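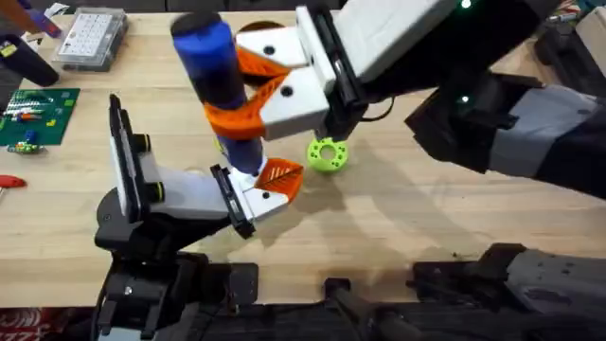
# Does a Refill Station Change What Students Drink From?

Qusai Atallah and Lama Tarawneh
June 19, 2021

## Why we picked this

The housing office at Judar Hall put in a water refill station on the ground floor in November. The poster next to it says the building has "cut bottle waste in half." We couldn't find out who measured that or how. When we asked at the front desk we were given a copy of the poster.

We wanted to see if the claim could be backed up with data a student can get. Our short answer is that it can't, at least with what we had.

## What we did

We used two sources. The first was the counter on the station, which goes up by one each time the sensor is set off. The second was a survey we put under doors on two floors, Ratus and Chukwu. (The floors are named after donors. Ratus is the lower one and closer to the station.)

The survey had five questions. We asked what people drank from yesterday, where they filled it, and how many single-use bottles they bought in the past week. We left out any question about "caring for the environment," having seen what that does to answers in last year's class projects.

We also sorted the recycling bins on both floors for 11 days. Lama did most of this and would like it noted.

## What we found

The counter went up by 1,322 over the sorting period. That sounds like a lot of refills. Then we tested it. Waving a hand past the sensor counts as one. Filling a large bottle in two goes counts as two. A person rinsing a cup before filling it also counts as two. The counter measures how often something passes the sensor, and the screen turns that into "bottles saved" one for one.

We got 20 surveys back, most of them from Ratus. People on Ratus reported buying fewer single-use bottles than people on Chukwu, but they were also more likely to have owned a refillable bottle before the station went in. Several said they still use the bathroom tap because the line downstairs is slow before morning classes.

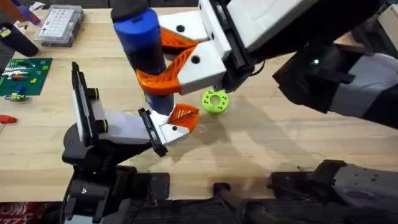 The bins were no clearer. Cans and juice cartons made up most of what we sorted, and on some days there was hardly a water bottle on either floor. It could mean the station works. It could also mean people throw bottles away on campus, where we weren't looking. There is no record of what was in those bins before the station was installed, so "half" has nothing to be half of.

## The Stestance numbers

Our instructor suggested we compare our results with the Stestance brochure the hall was given along with the station. It has a chart of waste going down over a year in "a typical residence." The chart has no numbers on the side axis and doesn't name the residence. We decided not to use it.

## Problems with our own work

- Twenty surveys is too few to compare two floors.
- People who answer a survey about water bottles may be the ones who like theirs.
- Part of the building was empty this spring, which would lower waste with or without a station.
- We missed one bin pickup on Chukwu and had to leave that day out for both floors.

## What we would ask for next time

The hall should count bottles for a few weeks before putting in the second station planned for the upper floors. It should also change the label on the screen from "bottles saved" to "uses." We sent both suggestions to the housing office and have not had a reply.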